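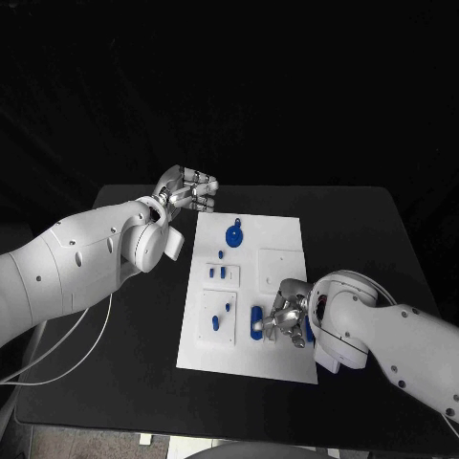
About Restach

Category: Company / Who we are

Restach takes small assembly jobs that other shops find too short or too fiddly. A typical order is a few trays of pegs, caps and plates that have to be put together in a set pattern and sent back to the customer. We have 15 people on the floor and in the office, and one cell where two robot arms work over a single black table.

The company was started by Deok-su Koo and Tiago Barreto, who met at Vieira, a parts distributor, where both of them worked in returns. Deok-su runs the floor. Tiago handles customers and quotes. Ye-seo Heo joined in July of our second year to set up the robot cell and has been in charge of it ever since.

How the work is divided

The arms have five-digit pay numbers in our scheduling system, the same as everyone else. That was Ye-seo's idea and it makes the job sheets easier to read.

On peg work, a white board goes down in the middle of the table with the plates and the blue parts on it. Both arms can reach it, one from each side. The hands have fingers, so we can change from one part to another without changing tools. For a shop with short runs that saves a good part of the morning.

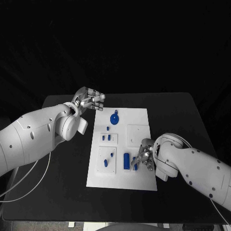 People write the job, lay out the board and check the finished plates. Anything with a loose tolerance on the drawing still goes to the bench, and so does anything we will only make once. Setting up the cell for a single piece is a waste of a day.

What changed for staff

Before the cell, 8 of us did peg work by hand for most of a shift. Sore thumbs and wrists were the usual complaint. Those same people now rotate between the bench, layout and inspection, and no one does more than 2 hours of hand insertion at a time.

Not all of it has been easy. Inspection is slower work than assembly and some people do not care for it. Ga-eun Cheon asked to go back to the bench full time, and she did. She also trains new hires there. Byung-chul Min went the other way. He came to us as a packer and now writes most of the cell programs, which we taught him during paid hours.

Pay rates did not go down when the work changed. Layout and inspection are paid at the old assembly rate or better, and cell programming is a grade above that.

Working with us

Send a drawing and a quantity. Tiago will tell you whether the job suits the cell or the bench, and the quote will say which. We keep 114 board layouts on file, so a repeat order can usually skip the setup charge. Samples are returned with the first shipment.

Page updated 3/9/24

Shares: 15 | Comments: 2

Related
Torneo plate jobs: what to put on the drawing
Bench assembly and how we price it
Moving our stockroom to Grita
Open positions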